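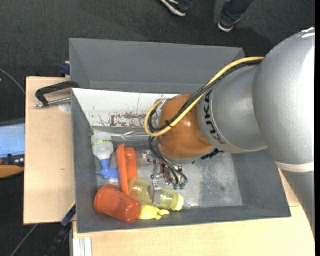

Photo: Vilmos Szénási

Notebook: drug policy text coding, second pass
November. Posted by Vilmos Szénási
Print this entry | E-mail this entry

Continuing with the council minutes on cannabis cautions. Paltness is complete. Mistlow is complete except for the licensing sub-panel, whose papers are scanned sideways and need the OCR run again. Bolwood not started.

Problem from the first pass: the codebook puts "decriminalization" and "diversion" under one heading (code 7). Speakers do not use them that way. In the Paltness debates a member can speak strongly against decriminalization and, two paragraphs later, ask for the caution scheme to be extended. Under the old heading both passages got the same code with opposite signs and canceled out. The member then shows up as neutral, which is wrong on any reading of the text.

Split as follows:
7a. Change to the legal status of possession.
7b. Change to what police or prosecutors do under existing law.
Sign is coded separately for each. A passage can carry both.

Recoded 53 Paltness passages under the new scheme. Of these, 47 now take a single code. The other six carry both, mostly long closing speeches. Bajwa coded the same set with the old scheme script for comparison; output is in the shared folder, old_scheme subfolder. Do not merge it with the new table. The column names match and the values do not.

Reported speech is still a mess. When a member quotes a party leader's interview in order to disagree with it, the script assigns the quoted position to the member. For now I am marking these by hand with Q and leaving them out of the position scores. The Q rule needs a line in the codebook. Draft wording: "Quoted material takes no sign unless the speaker adopts it in the same turn." "Same turn" should mean up to the next named speaker, interruptions ignored.

Checked the Mistlow speaker list against the attendance pages. Two members share a surname and the minutes give only the surname from the spring session onward. Ward is sometimes given in the margin. Where it is missing I have entered both as unresolved. Do not guess from the position taken.

Also noted: the Mistlow clerk changed the minute style partway through, from near-verbatim to summary. Passage length drops to almost half. Any count per thousand words will jump at that point for reasons unrelated to the debate. Add a style flag (V or S) per meeting and run the two parts separately.

To do:
- rerun OCR, licensing papers, rotated
- second coder on the six double-coded passages, blind
- Q rule into codebook
- V/S flag, Mistlow first, then check Paltness for the same change
- request Bolwood minutes as text files if they have them

Time at stop 5:40 pm. Table saved as pass2_b.

2 comments | 7 shares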